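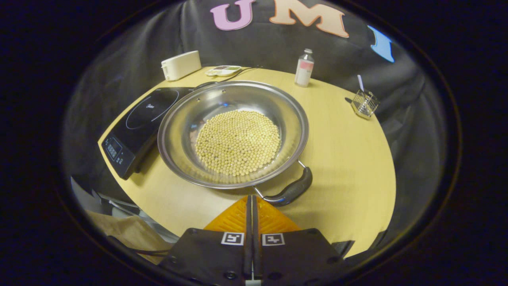 **Kleinschmidt opens orders for its Rukum hand-held gripper kit**

Kleinschmidt is now taking orders for Rukum, a hand-held gripper kit for teams that want to record kitchen tasks by hand and train an arm on them later. The kit has two wide finger pads with square markers on both, a ribbed orange base and a wide-angle camera that looks down over the fingers. Pan work is one of the harder jobs on the starter task list, and a steel pan of dried soybeans with a matte black handle gives the pads a clear target. The markers let the software work out how far apart the fingers are at any moment, so there is no sensor in the fingers to wire up.

The base kit costs $830 and comes with one gripper, a charger, a spare set of pads and the Vitia desktop software. Vitia sorts the recordings by task and flags any clip where a marker was lost. Storage for 200 clips is included in the price. A lab bundle with two grippers and a hard case is $1334.

Volker Janssen, who runs support for the kit, recommends starting with short tasks and keeping the tabletop the same for the first 16 recordings – changes in layout can come after that. Replacement pads are sold separately and go on with small screws.

Orders placed now ship in February. Readers who already own the older Kemevham kit can keep their charger and order the gripper alone. The software will open recordings from both.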